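Benau Keepsake Memorial Book, 60 pages: our family's review

Posted Oct 27, 2023

We lost my mother-in-law in March, and in the middle of everything that has to be done, it fell to me to find a guest book for the service. The funeral home had one, a padded white thing that looked like it belonged at a wedding, so I went home and ordered the Benau instead (the blue-gray cover, if you're wondering, which is softer and prettier than it looks on the site).

It came in two days, which was a blessing. There are 60 pages, the first dozen set up for signatures and the rest left mostly open, with a little line at the top that says "A memory I'd like to share." I thought people would skip that part. Well, they did not! Her bowling friends filled four pages between them, and her neighbor wrote down the whole story of the Thanksgiving turkey and the garden hose, which we had only ever heard in bits. I have read it more times than I can tell you.

The paper is nice and thick, and ordinary ballpoint did fine on it. Gel pens smear, so put out a cup of the plain kind. We had almost 200 people come through, and the signature pages just barely held them all. If you expect a bigger crowd, the Srour book has more room, though my cousin used that one for her dad and the spine cracked inside a week.

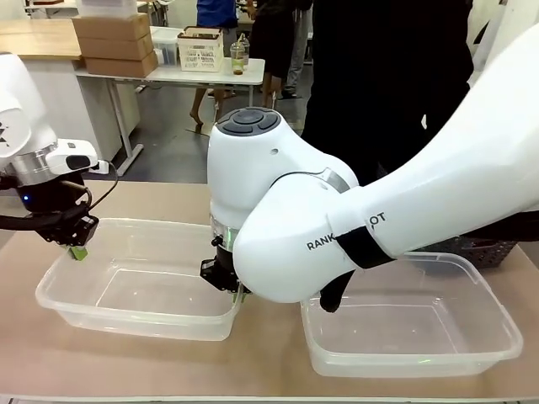

A small green object held just above a clear plastic tub.

My one real complaint is the photo pocket in the back. It's tight, and a regular 4x6 print has to be coaxed in at an angle. I bent the corner of a good one of her at the lake and I'm still a little sore over it. The ribbon marker frays too, but a dab of clear nail polish took care of that.

Would I buy it again? Yes, and I have, for my aunt, who is 91 and wants hers filled in while she's around to read it.

Four stars out of five.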